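From: Mahnaz Hashemi, Member Services
To: Jerent Makers list
Date: 20 December 2021

> Soltani is selling a scarf with my leaf print. What
> should I send you?

Please send dated sketches and your first sales record. Our office has written to Soltani -- a reply is due shortly -- and 6 other members at Ulatley have lodged similar claims over colour and pattern.

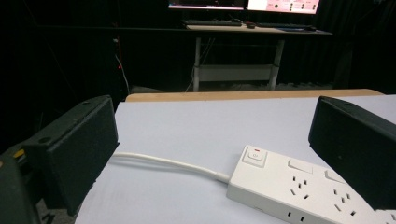
Must a print be registered before a claim is lodged?
Members may lodge a claim with dated drawings alone.

Mahnaz Hashemi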